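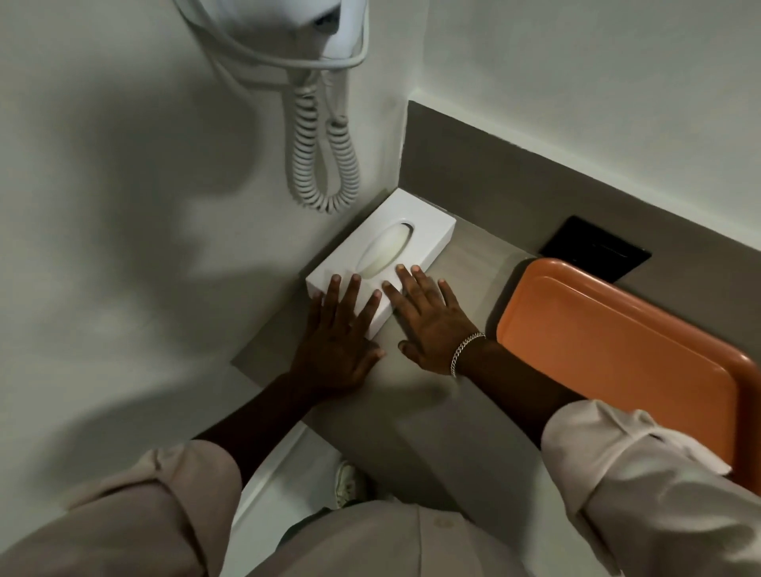 4 min read

Mevix Kuretti phone review: small, cheerful and very easy to live with

I've had the Kuretti as my only phone since July and I'm still finding reasons to like it! It weighs 196 grams, but the rounded back sits so nicely in the palm that it feels lighter than my old one (which dug into my little finger something awful).

The screen is bright enough to read at the bus stop at noon, and the colours are lovely without going neon. Battery life is the real treat. I unplug at 7 in the morning and still have plenty left at bedtime, even with maps and podcasts running.

Speakers? Loud and clear, though a bit thin on bass. The camera is great outdoors and grainy after dark, and I do wish the volume keys were lower down. My mate Unathi Shezi tried it for an afternoon and has already ordered the grey one.

For $200 less than I paid for my last phone, I'm rapt.

Juniper Ridgeway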